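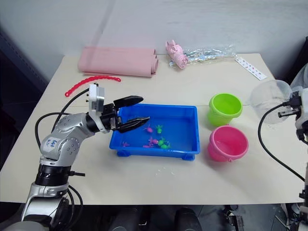
Blue tray with a little water in it, pink and green toy fish.

Wosari Shallow Tray, blue

Item 681. In stock, ships from our Hegyi warehouse.

Plastic water play tray with a raised rim and short feet. Good for the kitchen table, the deck, daycare rooms, under a leaky pot plant if thats what you need. Light enough for a kid to carry empty. Not so much full.

Colours: blue only for now. Grey and yellow back in April.

Sold as: single, or carton of 6. Centres ordering 8 cartons or more, email Imre Szabó for a price before you put the order through. Can't adjust it after.

Care: warm soapy water, rinse, stand on its side to dry. No dishwasher, it will warp. No bleach on the coloured range please, it goes chalky. Stacks OK when dry, stick together a bit when wet.

Fish not included. See Skivov bath and water toys, sold in bags, mixed colours.

Lid: the Iltel clip lid does NOT fit this one. Fits the deep tray only. We get asked a lot.

Shipping: flat rate in metro areas, rural is around a week longer. Free over $100. Cartons go by road and need a signature, so put a daytime phone number on teh order.

Returns: unused, 30 days, you pay the postage. Cracked on arrival, send us a photo and we'll post another.

Always stay with young children near water, even a small amount.

Page updated Dec 12, 2019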